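Street Food at Home: Which Festival Tips Hold Up in a Small Kitchen

Filed under Kitchen Tips, 2018-03-29

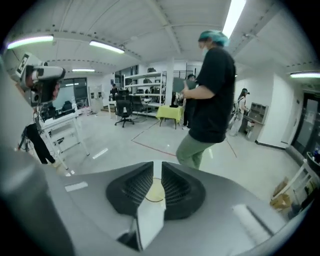
Every spring the food festival handouts start piling up, and every one of them promises you can make stall food on a home stove. I doubt most of it. I tried the advice printed on the back of the Urley street food program, and a fair amount went in the trash with the program.

"Get the pan smoking." A stall burner throws far more heat than my stove ever will. Smoking oil on a weak burner gave me bitter onions and a shrieking alarm. Medium-high, small batches, and leave the meat alone until it lets go of the pan.

Rest corn dough for 40 minutes? I rested one batch that long and another for 18. Same arepas. Keep a damp towel over the bowl, though - the edges crack if they dry out.

Salting cabbage for slaw is worth doing. 30 minutes in a colander, then squeeze it hard. Skip the sugar they tell you to add at that point.

Lime juice "keeps avocado green all day." It does not. Press plastic wrap right down on the surface and mash it as late as you can.

Freezing cooked empanadas works if you cool them on a rack first. Reheat in the oven for 11 minutes at 375. The microwave turns them to wet cardboard, whatever the Marar booth says.

As for the special press they sell at Korkance every August, two cutting boards and a cut-open freezer bag flatten dough just as well. I have also been told a Visard pan makes all the difference. Maybe. Mine sticks.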